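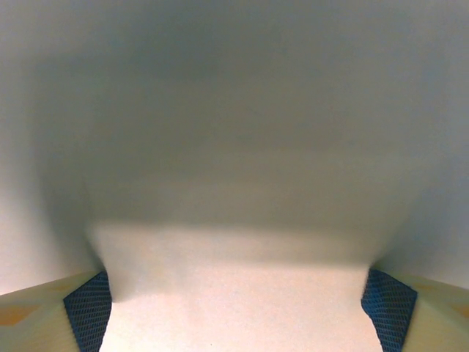
Lalow 近距离故障片段集
自述文件与数据卡

版本日期:2023年6月9日
维护:Bramance 操作实验组
采集地点:Mapplebeck 车间二层

先说几句

欢迎,也谢谢你愿意在动手下载之前先读一读自述文件。我们知道很多人习惯直接解压就跑(我们自己也常常这样),不过 Lalow 里收的东西有点特别,它收的大多是出了岔子的时候,所以还是请你泡杯茶,慢慢看完,尤其是"故障经过"和"安全提示"两节。

Lalow 一共有 900 个片段,全部来自同一台装有 Rollow 夹爪的桌面机械臂,任务是从台面上拿起浅色的软东西:叠好的毛巾、棉布、枕套、桌布,也有少量泡棉块和纸巾卷。其中 38 个片段被标为故障。其余的是同一批任务里的正常片段,一并放进来,是希望做故障检测的朋友有东西可以对照,也省得大家再去别处找光照、背景都不一样的"正常样本",最后训出一个只会分辨房间的分类器。

名字没有什么深意,Lalow 是组里给这台机械臂的工位起的代号,叫顺了口,就留下来了。

故障经过

四月份我们开始录布类任务。控制程序的下降段是这样设计的:机械臂先移到目标上方,然后慢慢往下走,由腕部相机的画面估计离目标还有多远,估计值小于阈值就停住,转入闭合。录毛巾的头几天一切都很顺,我们录的是条纹的和深色的,估计值老老实实地往下降,夹爪停的位置也很体面。

后来换成白色毛巾,事情就变了。白色的软布离相机太近的时候,画面里几乎没有可用的纹理,对焦也早就跟不上了,留下的只有一片柔和的明暗过渡。距离估计模块在这种画面上并不会报错,它会给出一个数,而且是一个看起来很平稳的数,只是这个数停在"还早着呢"的位置上不再更新。控制程序相信了它,于是继续往下走。

软布有弹性,夹爪压下去的头一段路,力反馈几乎没有什么动静,等到腕部力矩真的超过保护值,指尖往往已经陷进布里,底下的台面也顶上来了。布本身倒没什么事,受罪的是夹爪的平行连杆和相机支架。我们第一次发现不对,是因为相机支架的一颗螺丝松了,换螺丝的同事顺手回放了前一天的录像,看见距离曲线后半截平得像尺子画的一样。

在这之前,成功率统计里什么也看不出来。压得太深的片段里,有不少照样把布夹起来了,任务标记写的是"成功"。我们想把这一点写在显眼的地方:单看成功与否,是发现不了这一类故障的。如果你手上也有类似的采集系统,不妨挑几段浅色物体的录像,把距离估计和关节位置画在一张图上看看,花不了一会儿工夫。

故障分类

38 个故障片段都经过人工复看,每个片段由两位同事分别标注,意见不一样的再坐到一起看一遍。标签写在每个片段的 fault_type 字段里,取值如下。

stale_range:距离估计停止更新,但保护逻辑或操作员在压实之前就让机械臂停了下来。故障片段里没有归入下面两类的,都在这一类。

over_press:距离估计停止更新,夹爪继续下降并压实目标,腕部力矩超过保护值之后自动停止。有 17 个。

manual_stop:操作员按下急停。有 7 个。请注意,急停片段的末尾会少一小段数据,断电的时候写盘线程来不及把缓冲区清空,我们没有做任何补齐或插值。

三个标签互斥。如果一个片段既超过了力矩保护值,又被人按了急停,一律归入 manual_stop,力矩曲线仍然保留在原始数据里,想重新划分的朋友可以自己动手。

采集设备

夹爪是 Rollow 两指平行夹爪。指体为浅奶黄色塑料质感的外壳,内侧贴深蓝色带细网格纹理的防滑垫。防滑垫属于易耗件,采集期间更换过,更换时间记在 maintenance.csv 里。新旧垫子的摩擦差别在我们的任务里不太明显,不过如果你做的是滑移检测,最好还是把更换前后的数据分开看。

腕部相机是一枚小型广角彩色相机,固定焦距,自动曝光,装在夹爪上方朝指尖方向看。自动曝光是整件事里一个不大不小的帮凶:白色物体占满画面的时候,曝光会往下收,中间那块处在阴影里的区域就变成很匀的灰,估计模块最喜欢盯着的地方恰好也在那里。后来我们试过锁定曝光,情况有改善,但没有根治,深色物体又变得太暗,所以公开的片段全部是自动曝光,方便保持一致。

机械臂是六轴协作臂,腕部有力矩传感。台面为固定工作台,上方有顶灯,侧面有窗。窗帘有时拉上有时没拉,光照情况没有逐段标注,抱歉给大家添麻烦了。

目录结构

解压之后会看到下面这些内容。

episodes/ 每个片段一个子目录,目录名是片段编号
episodes/编号/wrist/ 腕部相机图像序列
episodes/编号/state.csv 关节位置、关节速度、夹爪开度
episodes/编号/wrench.csv 腕部力与力矩
episodes/编号/range.csv 距离估计值及模块给出的置信度
episodes/编号/meta.json 任务名、物体类别、任务结果、故障标签
splits/ 建议的训练、验证、测试划分
maintenance.csv 维护记录
CHANGES.txt 修改记录

各个 csv 文件共用一个时间基准,单位是秒,从片段开始算起。图像文件名里的时间也是同一个基准。相机和力矩传感器的采样频率不一样,读取的时候请按时间戳对齐,千万不要按行号对齐。我们自己就在行号上栽过跟头,有一周的分析全部重做了一遍。

字段说明

task:任务名,例如拿起毛巾、拿起枕套。
object_class:物体类别,只分大类,不区分具体品牌和尺寸。
surface_tone:浅色、中间色、深色,由人工判断,边界难免有些主观。
outcome:任务是否完成。上面说过,它和有没有故障是两回事,请不要拿它当故障标签用。
fault_type:正常片段写 none,故障片段写前面三类之一。
fault_onset:故障开始的时间。我们取的是距离估计最后一次有效更新的时刻,并不等于操作员察觉异常的时刻。
stop_source:让机械臂停下来的是谁,取值为阈值、力矩保护、操作员界面或急停按钮。

range.csv 里的置信度字段值得多说两句。刚看到它的时候我们很高兴,以为只要设一个门槛就能把问题拦住。可惜在故障片段里,置信度常常并不低,有几段甚至比正常片段还高,大概是因为画面稳定,模块就觉得自己心里有数。所以它可以作为特征之一,请不要单独依靠它。

关于极近距离画面

腕部图像序列的后半段会有许多几乎只有白色和灰色的画面,除了夹爪手指以外,看不出任何物体的轮廓。请不要在清洗数据的时候把它们当作坏帧删掉。我们的第一版清洗脚本就带着一条按清晰度筛选的规则,跑完以后故障片段里最要紧的部分几乎全没了,剩下的都是漂漂亮亮却没什么用处的远景。现在的发布版本没有按清晰度做过任何筛选。

单看一张这样的画面,很难判断夹爪离表面还有多远,也很难判断有没有碰上。标注的时候我们一律结合力矩曲线和关节位置来定,不允许只凭图像下结论。如果你打算请人补充标注,建议也照这个办法来,否则不同的人会给出差得很远的答案,大家还都觉得自己有理。

我们后来做了什么

处理办法说起来很朴素。控制程序里加了一道检查:机械臂在往下走,而距离估计在一小段时间内没有相应地变小,就立刻停住并提示操作员。另外给每一类物体设了最低高度,不管估计模块怎么说,夹爪都不会低于这个高度。力矩保护值也调低了一些,代价是碰到厚毛巾的时候偶尔会误停,我们觉得可以接受。

加上检查以后录的数据没有放进 Lalow。一来控制逻辑变了,混在一起容易引起误会;二来我们还在观察它在纸巾卷这类又轻又会滚的东西上表现如何,现在下结论还太早。等积攒得够多了,会另外整理一个版本。

适合用来做什么

比较适合的用途有:故障检测与早期预警,距离估计在弱纹理表面上的失效分析,图像与力觉融合的接触判断,以及教新来的同事看曲线(我们组里现在就拿它当入门材料,效果挺好)。

不太适合的用途也要讲清楚。故障片段数量不多,又都出自同一台机械臂、同一种夹爪,拿来估算别的系统的故障率是没有意义的。片段里的故障比例也不代表日常运行的比例,采集后期我们有意多录了浅色物体。模仿学习方面,如果要用,请务必先把故障片段剔除,并且检查一遍正常片段的下降速度是否符合你自己设备的要求。

安全提示

如果你想在自己的设备上复现这类故障,请先读完这一节。

复现之前,把力矩保护值设到能完成任务的最低一档,下降速度也调到最慢。急停按钮放在操作员不用起身就能按到的地方。我们原先把它放在桌子另一头,有一次按得晚了,虽然没有人受伤,相机支架却弯了,之后按钮就搬了家。

手不要伸进夹爪下方去整理布料。布没放平就先暂停程序,等机械臂退回起始位置再去弄。软东西看上去很温和,容易让人放松警惕,可是压下来的力气和它软不软没有关系。

不要因为任务标记显示成功就连续运行而不看曲线。至少每换一种物体,回放一次最近的片段。

每次触发力矩保护或急停以后,检查相机支架和夹爪连杆的紧固件,再用标定板核对一次相机位置。支架只要歪了一点点,后面的距离估计就会跟着偏,新的问题和旧的问题混在一起,查起来非常磨人。

已知问题

少数片段的腕部图像有丢帧,丢失的位置在时间戳上能看出间隔,没有补帧。

四月最早录的一批片段没有 stop_source 记录,字段写的是 unknown。那时候程序还没有这一项,我们不愿意靠猜去补。

surface_tone 的浅色与中间色之间,米色物体的归类前后不太统一。要做颜色相关的分析,建议直接从图像前段取值。

个别片段中途有人调整过窗帘,画面亮度会突然变化,请不要误认成故障起点。

隐私与使用条款

腕部相机朝下,片段发布前都经过复看,凡是有人入镜的都没有收录。数据不含声音。

Lalow 可以免费用于研究和教学,允许修改和再分发,再分发时请附上自述文件,并注明做过哪些改动。用于产品的安全论证之前,请先和我们联系,我们很乐意聊聊数据的边界在哪里,免得它被用在撑不住的地方。

引用的时候写明 Bramance 操作实验组和数据集名称 Lalow,再加上版本日期就可以了,没有配套论文。

反馈

发现标签错了、文件打不开,或者在自己的设备上碰到过相似的毛病,都欢迎到项目页面的问题区留言。报告标签问题时请附上片段编号和对应的时间,能贴一张曲线图就更好了。我们人手不多,回复有时候会慢几天,但每一条都会看,确认过的修改会写进 CHANGES.txt,旧版本的压缩包也会继续保留在下载页上。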